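The Bitham Newsletter
2019-09-17

The great bowl amnesty

Regular readers will remember that in July we asked, in a very small box at the foot of the back page, whether anyone had a mixing bowl or fruit bowl they no longer wanted. We had in mind the swap shelf in the hall, which at that point held a fondue set, half a chess set and a book on getting the best from your 1980s freezer. We expected a modest response. We got 40 bowls.

It seems that Bitham has been quietly hoarding bowls for a generation. They came in carrier bags and in a wheelbarrow. They were left in the porch at night, like kittens. One arrived with a note that said "Wedding present. Never liked it. Please do not say who it is from." We are keeping our word, though the giver may want to avoid the second shelf down.

There is a good deal of snobbery in bowls, as we now know. The glass ones went within the hour. The big cream ones with the pattern on the outside, which everybody's gran had, caused something close to a scuffle. The plastic ones found homes with people who have toddlers. And then there was wood, which people admire, pick up, turn over, say "ooh, that's lovely" about, and put back down again.

The trouble is that people are frightened of them. They have heard that you must never wash a wooden bowl, or must wash it only in cold water, or must rub it every month with an oil that costs more than the bowl did. Our own advice is duller. Wash it by hand in warm water with a drop of washing-up liquid, and be quick about it. Dry it with a tea towel and stand it on its side overnight so that the air gets to the bottom. Keep it out of the dishwasher and off the radiator. If it starts to look grey and thirsty, wipe in a little food-safe mineral oil, leave it for 15 minutes and rub off what is left. Olive oil will do the job for a week or so and then smell like an old chip shop, as one member of this newsletter's staff can confirm.

Small cracks are no great worry in a bowl that only holds apples. A large crack means it has become an ornament, and you should stop putting soup in it. If it smells of onions, try half a lemon and some salt. If it still smells of onions, it is the onion bowl now, and you may as well give in.

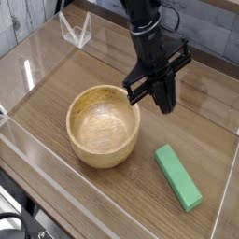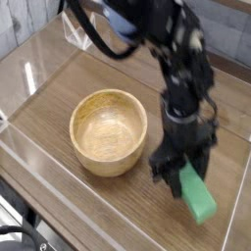
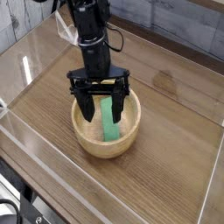

What is left on the shelf

At the time of writing, two bowls remain, along with the fondue set, which we are beginning to think of as part of the building. Please take them. We need the space for the jigsaws, about which more next month, once we have found out how many of them have all their pieces. Early signs are poor.

A number of you have asked if you may bring a bowl back. You may not. That is what an amnesty is. You may, however, give it to a neighbour as a wedding present and let nature take its course.

Small box, foot of the back page

Does anyone have any spare teaspoons? We would like 40, and not one more.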